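How does robot software learn to handle paper?

A box has a fixed shape. Paper does not. It bends, hangs and flaps, so the software has to work out its shape again and again while it moves.

The Erado program does this in steps. First, it looks at a camera picture and marks which dots of color belong to the paper. This step is called perception. Next, it picks two points to hold. This step is called planning. Last, it tells the motors how far to turn. This step is called control.

To learn the first step, the program studies pictures of people handling paper. It has 312 of them. In 179, a hand hides part of the sheet, and the program must guess where the hidden part is. It makes a guess, compares it with the right answer, and changes its numbers a little. Then it tries again.

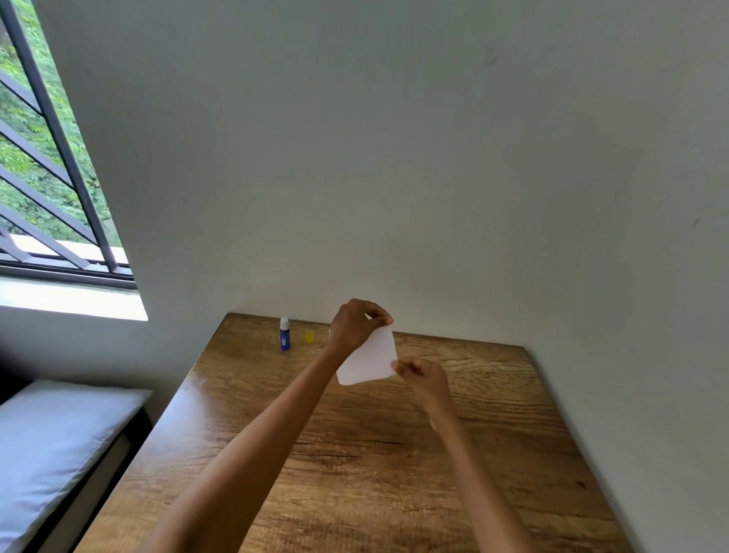

Software and Sensing

Two hands hold the right side of the sheet, one at the upper corner and one at the lower. The lower left corner hangs free. The left hand covers the upper left part, so the program has to fill in that piece. White paper over brown wood is easier to find - the colors are far apart.

Next page: What is a motor command?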